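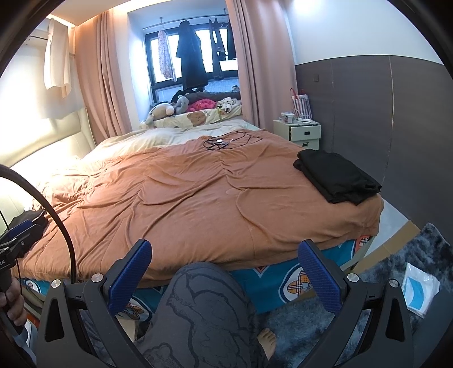 Teaching a two-handed folding task by demonstration depends on how evenly the demonstrations cover the starting conditions, and this part of the Terkton project measured that coverage for data collected in homes. We used a pair of hand-held grippers, one per hand, each with two fingers. The operator works at the side of a bed, with the duvet as the work surface and the garments placed on it; a folded stack of black clothing lies near the edge of the orange duvet, within reach of the gripper. The blue textured finger pads stand out well against both the duvet and dark fabric, and we relied on this when checking finger opening by eye.

1. Task definition

One demonstration starts with a single garment spread on the bed and ends when the folded garment has been released on the stack. Both grippers must be open in the first and last second of the recording. Attempts in which the operator touched the fabric with a bare hand were discarded. Regrasping was allowed, and regrasps were labeled afterward.

2. Data

Collection began in September and covered 3 homes. We recorded 2098 demonstrations in total. Of these, 614 were removed during review, most of them for lost tracking or a gripper that left the other gripper's view during a handoff. The remaining 1484 were used for training. Garments were limited to shirts and trousers. Dark clothing was kept in the set even though its edges are hard to find in the wrist view.

3. Procedure

Each session opened with a calibration step. The operator closed both grippers fully, opened them fully, and held them still for 5 seconds so that the Flesden logger could align the two streams.

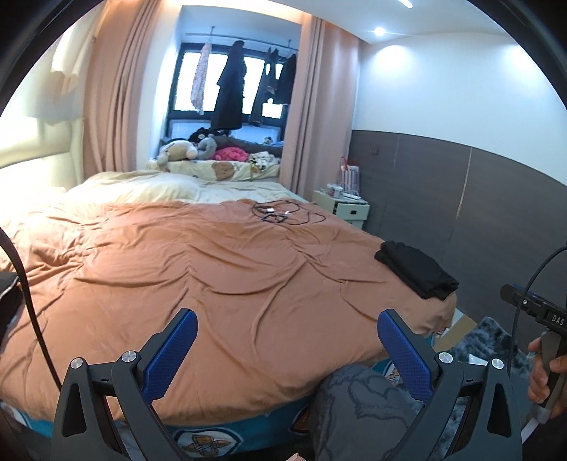
After calibration the operator recorded without stopping until the batch was complete. The garment was turned by hand between demonstrations, while recording was paused, to vary its starting angle. Cable slack was checked at the same point, as a taut cable pulls on the wrist and shows up as a slow drift in the trajectory.

4. Results and problems

The policy trained on all three homes placed the first grasp within the sleeve region more often than the policy trained on one home. The second grasp did not improve. Our reading is that the second grasp depends on fabric tension, and position data alone does not carry it. Soft surfaces added a further error: the mattress gives under the fingertips, so the recorded fingertip height at contact varies more than it does on a table.

5. Remaining work

The Hirnine arm has so far replayed only single-hand segments. Two-hand replay is waiting on a corrected wrist offset for the left side. The review labels also need a second pass, starting with the handoff failures.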